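Nostlow Opens Its Sweater Mending Shop in Plenddale This October

PLENDDALE—I've been fixing other people's sweaters at my kitchen table for longer than I care to admit, and this October I finally get to do it behind a real counter. Nostlow, my little knitwear repair business, is moving into the old shoe store on Hatar Street, and I couldn't be happier (or more tired, if you saw how many boxes of yarn I own).

We take in anything knitted: moth holes, chewed cuffs, popped seams, elbows worn so thin you can read through them. Last year 420 pieces came through the mail, and 37 of those were baby blankets, which I did not see coming. Most repairs take two weeks. Blankets and anything with cables take a bit longer, so please don't bring me your wedding shawl the night before!
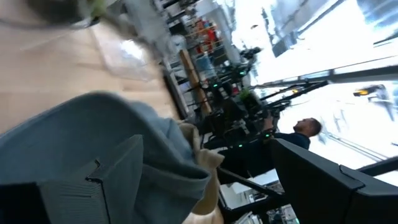

Grey-blue ribbed knit with a cream-colored cloth.

The new place has 555 square feet, a long bench under the front window and a wall of shelves holding some 1000 balls of yarn sorted by color. Matching is my favorite part of the job. Grey is the hardest, if you ask me, and I'll happily keep you at the counter for ten minutes holding strands up to your sleeve.

We're also starting evening classes, beginning at 6:30 p.m. and kept to eight people so everybody gets a decent chair. The first one covers darning a sock heel, and the second moves on to ribbing and picking up dropped stitches. Bring something with a hole in it. All our darning wool comes from Lebrun, the spinning mill up the valley, and you can buy it by the small skein if you'd like to practice at home.

Wash your knits before you drop them off, please, and tuck any spare yarn or buttons into the bag with them. Mail-in repairs will carry on just as before, with the same form and the same prices.

Nostlow will be open from 10 a.m. to 5 p.m., with later hours on class nights. Class sign-up sheets are on the counter. Press visits are welcome any morning, and there's usually coffee on.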